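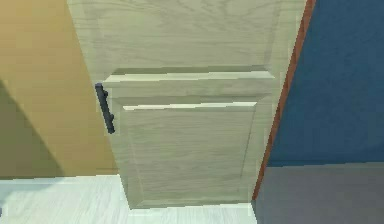
I spent most of April on one bug in the door-opening task, so I'm writing it up before I forget the details.

The setup is a simulated kitchen. The policy gets a camera view and joint positions, and it has to grab a bar handle and pull a cabinet door open. Training ran fine for the first 3500 steps and then the success rate went flat. It would reach the handle, close on it, and pull in the wrong direction.

My first guess was perception. A black handle on pale wood should be easy to find, and it was. I plotted the predicted handle position against the true one and the error was small on every door. Kamlesh Nigam suggested checking the doors by handle side, which I should have done on day one. Handle on the right, no problem. Handle on the left, almost every episode failed.

The trouble was in the asset loader. When Dromari mirrors a cabinet it flips the mesh and moves the handle, but our loader kept the old hinge axis. So the door looked right in the render and the joint was still on the handle side. The scripted expert that made our demos read the hinge from the same bad file, so its pull arcs were wrong too. Those episodes mostly timed out, and our filter let 534 of them through because it only checked for contact with the handle.

The fix was 9 lines. The loader now flips the axis along with the mesh, and there is a check at load time that the handle and the hinge sit on opposite sides of the door. Ngozi Danladi also rewrote the filter so it looks at the final joint angle.

I retrained from scratch with 5 seeds. Left and right doors now come out close to even. Double doors are still bad, and I think that is a separate problem with the planner picking a start pose too close to the cabinet - Máté has a branch for that but I haven't tried it yet.

If you use mirrored assets, open the joint file and read it. I had been looking at renders for two weeks and the renders were fine.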